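# The Shrinking Box and the People Who Say It Isn't

The carton of crackers I bought in September was the same height and width as the one it replaced. It had the same red stripe and the same price on the shelf tag. I only noticed the difference when I tried to stand it next to the old one in the cabinet and it slid in behind with room to spare. The front of the box, the part that faces you in the aisle, had been left alone. The depth had been shaved.

This is an old trick, and the food business has an old answer for it. Costs go up, shoppers hate a higher price more than they hate a smaller package, so the package gets smaller. The weight is printed on the label. Anyone who wants to know can look. I have heard this answer so many times that I could give it in my sleep, and I have come to believe about half of it.

Costs do go up. I have no quarrel there. But I have kept a folder of labels for a long while, and I can't find a case in it where a maker's costs fell and the box grew back. Medetti, which sells the crackers, told me by email that its package sizes are "reviewed on a regular basis in light of consumer needs." I wrote back to ask which consumer had needed fewer crackers. I got a coupon.

## The new language of less

What has changed lately is the talk around it. A few years ago a company would shrink a product quietly and hope. Now the smaller size arrives with a slogan. It's a "moment," a "pause," a "little something." The ice cream firm Usomness sells a line of bars in a format it calls Just Enough, and the bars cost more per ounce than its regular ones by a wide margin. The firm says people are asking for portion control. Maybe they are. I would like to see how the question was put to them.

Usomness did send me a summary of its survey. It polled 700 shoppers, and 48 percent agreed with the statement "I sometimes prefer a smaller treat." I sometimes prefer a smaller treat. I also sometimes prefer a larger one, and I would have said yes to that too if someone had asked me. A survey that offers one statement and counts the nods will tell you very little about how big a bar should be, and nothing at all about what it should cost.

The summary does not say where those shoppers were found, either. When I asked, a spokesperson said they were "engaged with the category." I take that to mean they were already buying ice cream.

## What the health claim rests on

The strongest case for small packages is that we eat less when there is less in front of us. It sounds right, and at a single sitting I suspect it often is right. A person who opens a small bag usually stops at the end of it, if only for as long as it takes to go find another.

The trouble is the second bag. Multipacks are sold in bulk, and the kitchen cabinet doesn't care how the contents are divided. A consulting outfit named Tomaszewski, which advises snack makers on packaging, has a brochure that makes both arguments within a few pages of each other. Near the front, small packs help families eat sensibly. Toward the back, in a section meant for sales teams, small packs "increase occasions per household." An occasion is when you eat one. I read both pages several times looking for the sentence that joins them, and there isn't one.

I put this to the firm. Its reply was that moderation and growth are "compatible goals at the category level," and I'm still turning that over.

None of this makes the small treat a bad thing to buy. If you live alone, a big tub gets frost on it before you reach the bottom. Parents packing lunches want something that fits the lunch. There are mornings when a single cookie at the register is worth whatever they charge for it. My complaint is with the wrapping of a price increase in the language of self-care.

## The cute problem

Then there is the drawing on the front. Small sweets have always leaned on characters, and the line between a child's product and a grown-up's has been getting thinner. Adults buy novelty packs for the pack. Some keep the box after the contents are gone, and a fair number buy things that look like candy or ice cream and were never meant to be eaten.

Fuvard, an online shop that deals in imported novelties, lists 1856 items under its "mini treats" heading. The heading covers food, erasers, charms and blind boxes all together, and unless you read the small type it is hard to tell which is which. I ordered one thing from it for this article believing it was a caramel. It was a magnet, and a decent one.

I don't think anyone is being robbed here. A person who pays a few dollars for a cheerful box knows that the box is most of the purchase. In that sense the novelty shops are more straightforward than the cracker aisle, where the picture stays the same and the food quietly leaves. Still, the shops borrow the grocery's habits where it suits them. Fuvard's page gives the size of the outer pack for most items and the size of the contents for hardly any.

## Read the back

The usual advice is to check the unit price, and I'll repeat it, with a warning. In the store where I shop, one brand of chocolate is priced by the ounce and the brand next to it by the piece. The tag is there and the math is not. I have stood in that aisle at 6 p.m. with a phone calculator and a line of carts behind me, and I can report that it is no way to buy chocolate.

Better tags would help. So would a plain notice on the front whenever a package loses weight, left up long enough for a regular buyer to see it. Makers say such a notice would confuse people. They said the same about printing ingredients. I'd be willing to risk the confusion.
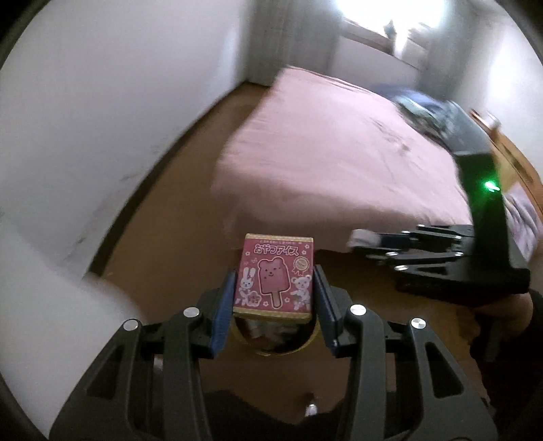 Readers who wrote in after the online version ran were mostly less patient than I am, and one of them, signing only as 2777, argued that the front-of-pack notice would be useless within a year, as companies would simply rename the product every time they cut it and claim there was nothing to compare it with.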